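I have stopped making my bed, and I'd like to talk you into it too.

I know how that sounds! I was raised by people who pulled the sheets tight before breakfast, and for years I did the same thing, half awake, one sock on, smoothing away like someone was coming to inspect. Then last June I moved into a furnished place and had a bad cold the first week, and the bed stayed the way I'd left it. I got back in that night and it was fine. It was a bed.

My friend Kinga Bodnár thinks this is the start of a slide. First the duvet, she says, then the dishes, then you're eating cereal out of a saucepan. We've argued it over coffee at least 3 times now (she brings it up, I swear) and her best point is that a made bed makes the whole room look tidy. Okay, sure. But it's a cover-up! You can make a bed beautifully in a room where the trash hasn't gone out for a week, and you'll feel very accomplished, and the trash will still be there.

So my rule is that the morning effort goes to the things that get worse if you leave them. Trash gets worse. Wet towels get much worse — ask me about the gym bag. Mugs get worse. A rumpled duvet at noon is precisely as rumpled as it was at 7, and by bedtime you're going to rumple it again anyway.

I also keep very little next to the bed, and I'm stricter about that than I ever was about corners and tucking. A lamp, a place for a cord, done. My last nightstand had a drawer so full of receipts and dead pens that it wouldn't shut, and no amount of bed-making ever fixed how that felt at eleven at night.

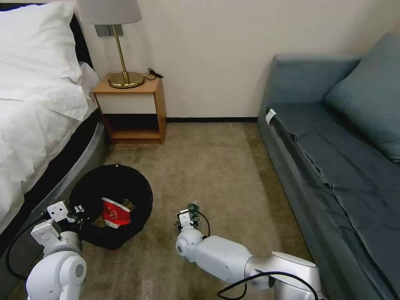
*Duvet as it fell, lamp on the nightstand, bin with a bag in it.*

Kinga says she couldn't sleep in there. I sleep great. I'll give her one thing, though — if my mother visits, I'm making the bed, pillow and all, and I'll thank you not to mention this essay to her.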